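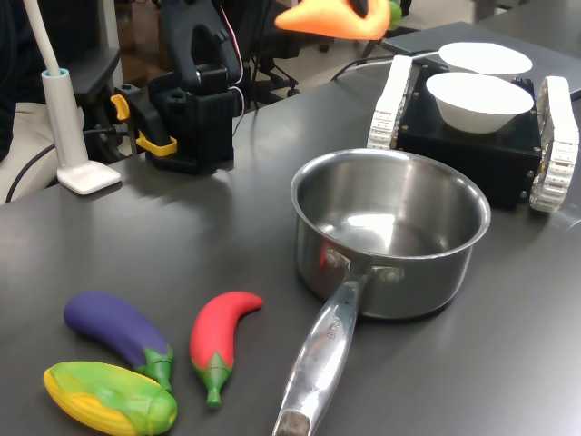 Last edited in January by Theerawat Meesuk – 3 replies, 5 comments

Loose rivets and handle wear on a stainless saucepan used for play cooking

Liesl Zwahlen

We keep a stainless steel saucepan for pretend cooking, along with two white bowls and some molded plastic vegetables (eggplant, chili pepper, corn cob). The pan is a real one, bought secondhand. It has a rolled rim and a long metal handle held on by two rivets. The tip of the handle has gone darker than the rest and looks worn. There is lettering engraved on top of the handle but I can't make it out, so I can't look up the model.

Three things I would like to know:

1. The handle has started to move very slightly at the rivets. Can they be tightened at home, or is the pan finished?
2. Can the dark tip be brought back to the same silver as the rest?
3. The pan slides on our dark gray tabletop when the vegetables are stirred. Is there a way to stop that without gluing anything to the bottom?

The pan never goes on a stove. I have metal polish, a small hammer and wet-or-dry sandpaper in the house.

Estrella Robles

Taking these in order.

Rivets. A solid rivet can be reset if the hole has not worn oval. Rest the inside head on something hard and heavy that fits in the pan. A steel block is best, the flat face of a second hammer will do. Have another person hold the pan steady. Strike the outside head squarely with light blows, five or six at a time, then check for movement. Stop as soon as the play is gone. Going further will dent the wall next to the rivet. If the handle still moves after two rounds, the hole is worn and the rivet needs to be drilled out and replaced, and on a cheap pan I would not bother.

Some handles have hollow rivets. Those can't be tightened this way. Look at the outside heads: a dimple or a hole in the center means hollow.

Tip. Find out first whether it is a stain or a worn finish. Rub a small patch with a paste of baking soda and water for a minute and rinse. If the color lifts, carry on with that. If it does not change, the surface itself is different there and you would have to sand it. Use 800 grit, wet, in one direction only, along the handle. Do not take sandpaper to the inside of the pan. A polished interior shows every scratch and you will not get it back with hand tools.

Sliding. Cut a disk of silicone shelf liner slightly smaller than the base and put it under the pan. It lifts off for washing.

Cor Segers

Just get another one. Skollden had small saucepans on the clearance shelf last time I went. Ours has a welded handle and has had no problems.

Thijs Kuipers

Agree with Estrella on the rivets, with one addition. Clean around the inside heads before you hammer. Dried soap collects under the edge and can feel like a tight joint until the next wash. A wooden toothpick and warm water are enough.

I used Kendness liner under ours – the ribbed kind, not the mesh. The mesh left a pattern on a painted table after around 6 weeks. On a hard laminate it probably makes no difference.

Comments

Liesl Zwahlen: Solid rivets, no dimple. Reset them this evening and the play is gone. The tip did not change with baking soda. Leaving it.

Cor Segers: Fair enough.

Theerawat Meesuk: Fixed a typo in the title. Please keep store recommendations in the Shopping section.

Estrella Robles: Check the rivets again after a month of use. If they loosen a second time, the hole is the problem.

Thijs Kuipers: Ribbed liner can be trimmed with ordinary scissors, by the way.

Related

Removing price sticker residue from Ellirus mixing bowls
Can molded plastic play food go in the dishwasher?
Stevens lid knob spins but will not tighten
White bowls with gray marks from metal spoons
100 grit or finer for a burnt pan base?

We use cookies to remember your login and display settings. Accept | Manage settings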